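Ticket 694: Wrist torque fault on near arm during two-arm handover, cell 3

Opened by: Lilian Wanyama
Assigned to: Upendo Temba
Opened: July 29, 2024
Site: Monside
Software: Plusora controller, Verudon task runner
Priority: High (arm moved after a protective stop)
Status: Closed, one follow-up open

Report

The near arm stops during handover with "wrist torque limit exceeded, joint 6". First seen this morning on the second batch. The far arm holds position as it should. When the operator acknowledges the fault, the near arm drops a short way toward the table before the brakes take hold. No one was inside the cell and nothing was damaged, but I don't want anyone reaching in to clear a part until we know why it drops.

Steps that bring it on:
Home both arms.
Load the handover program and run it at normal speed.
Wait for the far arm to lower to the transfer point.
The near arm faults on the approach, before its fingers close. It took 9 cycles the first time and fewer after each restart.

Running at reduced speed makes it rarer but does not stop it.

Comment – Upendo Temba

Please leave the cell in manual and keep the door interlock in. I need the controller log from before the first fault, not just the fault line. If the log has rolled over, the copy on the Verudon machine goes back further.

Comment – Lilian Wanyama

Log attached. The fault lines look the same every time:

WARN j6 torque residual rising
WARN j6 torque residual over soft limit
FAULT wrist torque limit exceeded, joint 6
STATE protective stop
STATE operator acknowledge
STATE hold released
STATE brake engaged

I see "hold released" comes before "brake engaged". I assume that is our drop.

Comment – Upendo Temba

Yes. Those two are the wrong way around. The arm should be on its brakes before the hold is let go. Treat it as a separate problem from the torque fault, even though one leads us to the other.

For the torque fault, the residual climbs slowly over several cycles and resets when the arm is homed. A collision would give a sharp spike, and I don't see one. Either the payload figure is wrong or something is pulling on the wrist. Please send the payload settings and a view from the near arm's wrist camera with the far arm over the table.

Comment – Lilian Wanyama

Payload settings are unchanged from March, when we fitted the Hapeta fingers. I weighed the spare set and it matches what is entered.

Wrist camera view from the near arm is below. The far arm is at the back with its gripper over the tabletop.

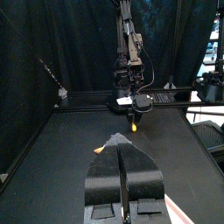 Checks done

1. Payload. Entered value compared with the spare finger set. Match. Ruled out.

2. Joint 6 by itself. Near arm in manual, far arm parked. Rotated joint 6 slowly through its full range with the fingers open, then closed. Residual stayed flat from the middle of the range to one end and rose toward the other. It came back down on the return.

3. Cable run. Power off and locked out. Followed the near arm's cable from the wrist back to the base. The second tie was too close to the wrist, so the cable went tight at the far end of joint 6 travel. The handover approach uses that end.

4. Cable moved. Tie cut and refitted further back, with enough slack for full rotation. Repeated check 2. Residual flat in both directions.

5. Controller settings. Compared the stop sequence with the backup. "Release on acknowledge" was set to immediate. The backup has it waiting for brake confirmation. The change log puts the edit on the day of the last Plusora update, with no user name against it.

6. Setting restored. Triggered a protective stop by hand with the arm raised and the area clear, then acknowledged it. Brake engaged first, no visible drop. Did the same on the far arm, which had the correct setting already.

Comment – Lilian Wanyama

Ran the handover program at normal speed with the door closed for about 3,000 seconds. No torque warnings and no stops. I let the early shift know they can use the cell again, but parts still get cleared with the power locked out until the follow-up is done.

Resolution – Upendo Temba

Torque fault: near arm cable tied too close to the wrist. Tie moved.
Drop after acknowledge: wrong release setting on the near arm controller. Setting restored from backup.

Follow-up: check the release setting on every arm at Monside that took the same update, and add it to the after-update sheet. Assigned to Lilian. If another controller shows "immediate", leave that arm powered down and reopen this ticket.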